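Tidying tips I pinched from the robot people

I've been recording chores with hand-held grippers for the Skedthorpe study, and it's made me a much better tidier! Nicanor Moya, who runs it, had us do 200 pickups each on soft surfaces, and his results suit any messy bedroom.

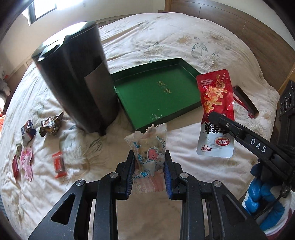

Anyway, pull the duvet flat before you start — grabs on creased bedding failed far more often in his tests. Hold twisted wrappers upright and packets by a bottom corner. Do the big things first, then the little sweets, which slide into folds (mine always do). And keep a tray on the bed to drop them in.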